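Bench notebook, February
Skovier treat camera, second unit

Started 8:40. Coffee first, then the box, then more coffee because of the box. Skovier ship their treat camera inside a carton, inside another carton, with a foam tray that sheds green crumbs on everything it meets. I'm still finding crumbs in the screwdriver roll. The first unit went back to Zoi with a jammed wheel and a note. This one came back from her with a new wheel and a longer note.

Zoi Kokkinos wants three things out of me before the listing copy goes up: does it throw treats, does it throw the number of treats it says it will, and does the audio sound like a person. The dog's view on that last one is to be weighted heavily, she writes. We don't have a dog today. Jurbridge took theirs home at the end of last week, after the incident with the bagels.

Setup

Unit on the shelf bracket at dog-nose height, which we've agreed is the edge of the second drawer. Hopper filled with Bititz small rounds, chicken flavor. Weighed the bag beforehand: 553 g. The label claims a bit more than that. I've written to nobody about it and don't intend to.

App installed on the shop phone. It wanted my location, my contacts, my birthday and my pet's birthday. I gave the pet a birthday. The pet is called Test and is a "mixed breed, large." The app now addresses me as Test's Parent and I can't find where to turn that off.

Firmware update took from 9:05 to 9:31. The progress bar went to the end in the first minute and then sat there looking pleased with itself. If you're repeating this, don't pull the plug. I pulled the plug on unit one and I believe that's half of what was wrong with unit one.

Dispense run

One treat per press, app on same Wi-Fi, 200 presses in four blocks of 50, short break between blocks to empty the catch tin. Counted by hand with the clicker and again from the tin.

Block 1: every press gave one treat. I got hopeful.
Block 2: two doubles, no misses.
Block 3: one double, four misses, all four in a row. Tapped the side of the hopper with a pencil and it recovered. Customers will also discover the pencil.
Block 4: clean until the last ten presses, then three misses. Hopper low by then.

So 11 bad presses if you count doubles as bad, and I don't know a dog that would.

Wait, checked my tally: two, then one plus four, then three. That's ten. The tin count for block 1 was one over and I'd put it down to a treat left from the trial press. Going back, I had emptied the tin after the trial press, it's in my own handwriting. So block 1 had a double I didn't see, and 11 stands. Leaving the line above as written to remind myself what hopeful is worth.

The misses look like bridging to me. The rounds wedge across the throat of the hopper and the wheel goes by underneath with nothing in it. The new wheel has deeper pockets than the old one and doesn't jam, so Zoi's fix did what she wanted. The throat is the next thing in the queue to annoy us.

Tried the Damasceno soft chews afterward. Short version: no. They're square, they're sticky, and three of them came out as one item about which the app was very proud ("Test got a treat!"). Listing copy must say dry treats only, in the part people read. I suggest next to the price.

Audio

Stood in the hallway and talked to the bench through the phone. Then swapped, left the phone propped by the unit playing the radio, and listened from the hall through the tablet. Voices are clear enough. Music sounds like it's coming from inside a thermos. There's a delay that I'd call a held breath, long enough that if you say "sit" and then "good boy" at normal speed, the praise goes out before the dog has had a fair chance.

Volume in the app goes up to ten. Seven and ten are the same. I'd like to see the meeting where that was decided.

Camera

Fine in daylight. At night it switches over to infrared with a click you can hear across the room, and a nervous dog will hear it in the next county. Motion alerts are set to "balanced" out of the box. On balanced it sent me an alert for the radiator, an alert for my sleeve, and one for which I can find no cause at all. On "low" it ignored me waving a bath towel. I have recommended balanced.

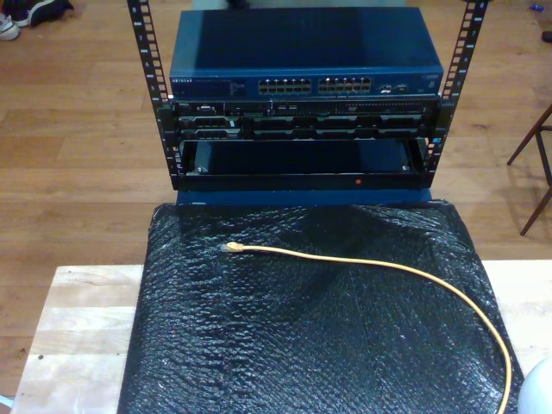

Network and dropouts

The box says stay within range of your router, which is good advice for anything with a radio in it. I ran the unit at the bench, then in the stockroom with the door closed, then in the stockroom inside the metal cupboard, on the theory that some people keep their treats in strange places.

Bench: no dropouts in an hour.
Stockroom: one dropout, came back without help in less than a minute.
Cupboard: never connected. It blinked amber the whole time in what I took to be reproach.

More useful was what happens to a scheduled treat when the connection is down. I set a treat for 11:15 and turned off the Wi-Fi at 11:10. The treat came out on time, so the schedule lives on the unit. Good. I turned the Wi-Fi back on at 11:20 and a second treat came out. So the schedule also lives somewhere else, and the two haven't been introduced. Repeated at 11:40 with the same result. A dog with a flaky router is going to have a wonderful winter.

Sent that one to Zoi straight away. She replied "ha" and then, a few minutes later, "oh no."

Password note: the app accepts a password of 64 characters and the unit doesn't. It takes the long one, says thank you, and won't log in afterward. Reset is a pinhole on the underside, directly beneath the rubber foot. Peel the foot. The foot will not go back on.

Cleaning

Hopper lifts out and goes in the sink. Wheel lifts out too if you press both tabs, and the manual shows only one of them. I washed both, dried them on the rack, and put them back. The lid can be fitted backward, in which case it looks right and leaks crumbs down the back of the case. Ask me how I know. There's chicken dust in the speaker grille and I've had it with a paintbrush twice.

Returns check

While the parts were drying I went through the returns sheet for the older Skovier model, the one without two-way sound. We've sold 773 of them. Most of the complaints are about the app, as you'd expect, and the next biggest pile is "dog opened it." One customer sent it back with a tooth in it and asked for the tooth. I think the lid latch on the new unit is the same part. I can open it with one thumb, and I'm not even motivated.

To do

Ask Skovier whether the throat can be widened or the hopper floor made steeper. Ask politely, they went quiet for a week last time.
Double treat after reconnect: needs a fix before we list it, or a sentence in the copy that I don't want to write.
Latch test with the Jurbridge dog, when the Jurbridge dog is allowed back. Hide the bagels.
Try a second brand of dry rounds, a smaller size if the shop has any.
Change Test's birthday. The app has started sending me cake offers.
Find the rubber foot.

Stopped 4:50. Unit left plugged in overnight on balanced, facing the door, with one treat scheduled for 7:00 and the tin underneath.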